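Half-round groove block does not sit the same in the cradle every time

Sandamali_F
Posted Dec 21, 2022

Hello all. I make small plastic blocks with a half-round groove along one side, for a customer at Bonmont. English is my third language, so please ask if something is not clear.

My problem is the cradle. It is a black one from Drulleo, with a flat base, an upright plate with a curved cut in the top, and a thick wall on the right side. When I put the block in, it should go to the same position each time. It does not. I measured 60 blocks and 21 of them were turned a little. The order is 3000 pieces, so I would like to solve it before February.

I have tried to clean the base and to tighten the screws. It did not change.

callum_hollis
Is the groove cut before or after the block goes into the cradle? And can you show how close the block stands to the wall?

Sandamali_F
The groove is already in the block. I use the cradle only for checking the ends. In the photo the block is standing outside, next to the thick wall, with the groove to the left. The plate with the arc is behind the base.
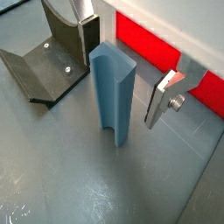 Reply 4
callum_hollis
Thanks, it helps. I think your arc is maybe a bit smaller than the groove. Then the block can rock on it. Put some marker ink on the curved edge, press a block on it and look where the ink goes. If you get one line only, the radius is wrong.

ghauri81
I don't agree with Callum. With a tall block like this I would first check if the bottom is square. If the end is cut at a small angle, it leans, and you can change the cradle as many times as you want. Stand it on a flat surface and put a square against the flat side.

callum_hollis
She said turned, she did not say leaning. These are two different faults.

ghauri81
From above they can look the same. The square takes one minute.

Sandamali_F
Thank you both. I did the two tests with ten of the bad blocks. With the square there was no light under eight of them. With the ink I got one thin line in the middle, every time. So I believe Callum is right for most of them, and two blocks have also a bad end.

Can I sand the arc, or must I order a new plate? Canditz sells one but the delivery is long.

callum_hollis
Don't sand it by hand, you will lose the shape. Wrap the paper on a round bar a little under the groove size and go slowly. Check with ink often.

ghauri81
I would order the plate anyway and sand the old one while you wait. And please send back the two with the bad end, the supplier should know.

Sandamali_F
I ordered the plate today. I will write again when I have sanded the old one.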